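Features > Food > Restaurants

The Return of the Small Plate
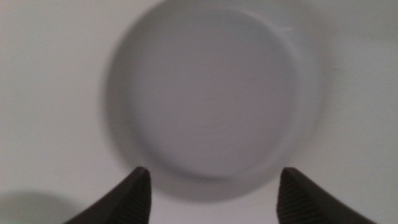
A round white dish on a white surface.

Mercedes Pacheco opened Jomura in July with 38 seats and one size of plate. Dinner is served in small portions, and most tables order several rounds.

"People used to ask where the rest of it was," Pacheco said. "Now they ask for the bread and keep going."

Restaurants in Purkthorpe served big dinners for years. Ekow Aidoo, who cooked at Goltis before moving to Jomura, remembers sending out pork chops that came back half eaten. The kitchen threw away a lot of potatoes.

Smaller portions cost more in labor. Jomura's menu has 15 dishes, and each one needs its own prep. Aidoo starts the beans before noon and makes the pepper sauce twice a day. Dishwashing is the other expense. Pacheco spent $3,428 on a second machine after the first month.

Eliécer Arboleda, who runs the dining room at Goltis, has no plans to follow. His customers want one full plate and a baked potato, he said, and they want it by six. He did add three half portions to the menu this summer. The meatloaf sells best.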